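De: secretaria da lista Ormsby
Para: lista Ormsby
Data: 2019-01-30
Assunto: Re: [ormsby] Legendas em português: como dividir as linhas?

Olá a todos,

Peço desculpa pela demora na resposta. O português não é a minha língua materna e preferi reler as normas antes de escrever.

> Estou a rever as legendas da série Rarnbridge e não consigo decidir
> um ponto. Quando a frase é comprida, devo dividir a linha pelo
> número de caracteres ou pelo sentido? O programa Trekik corta
> sempre no espaço mais próximo do limite e muitas vezes o artigo
> fica numa linha e o substantivo na outra. Alguém tem uma regra?
> Também gostaria de saber que duração mínima usam.

Na minha opinião, o sentido deve ter prioridade. O corte automático do Trekik é útil para o primeiro rascunho, mas depois é necessário passar por todas as legendas à mão. Eu evito separar o artigo do substantivo, a preposição do que vem a seguir e o verbo auxiliar do particípio. Se a frase tem uma vírgula perto do meio, corto ali, mesmo que a primeira linha fique bastante curta.

Um exemplo do segundo episódio. O programa propôs:

Ela disse que tinha deixado a
chave em casa da vizinha.

Eu escreveria:

Ela disse que tinha deixado
a chave em casa da vizinha.

A diferença parece pequena, mas numa série com 600 legendas por episódio o leitor cansa-se — e eu, que leio devagar em português, canso-me primeiro.

Quanto à duração, não uso uma regra única. Para uma resposta curta como «Sim» ou «Já vou», deixo a legenda no ecrã um pouco mais do que a fala, se não houver mudança de plano logo depois. Para duas linhas cheias, raramente passo de seis segundos.

Tenho também uma dúvida minha. Nos diálogos com duas pessoas, alguns colegas põem travessão só na segunda fala e outros nas duas. Nos textos da Boltance encontrei as duas maneiras no mesmo episódio. Eu uso nas duas falas, com espaço depois do travessão, mas gostava de saber o que fazem os que legendam para a televisão.

Junto o que já revi até agora, para quem quiser comparar com a sua versão:

1. Episódio 1, completo. Ficaram 97 legendas com cortes alterados, todas marcadas na coluna de notas.

2. Episódio 2, a cena da oficina. Mantive «caixa» para o inglês «case» e «fonte de alimentação» para «power supply», que são as palavras do glossário. «Fonte» sozinha só aparece quando a linha não tem espaço.
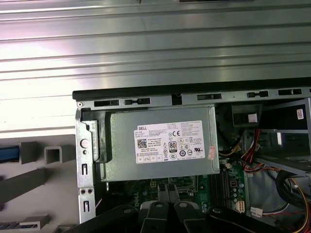

3. Episódio 3, até ao minuto 30. Falta a canção do final, que ainda não sei se devemos traduzir ou deixar no original.

4. Episódio 4, por começar. Se alguém quiser ficar com ele, diga-me por favor até abril.

Com os melhores cumprimentos,
a secretaria da lista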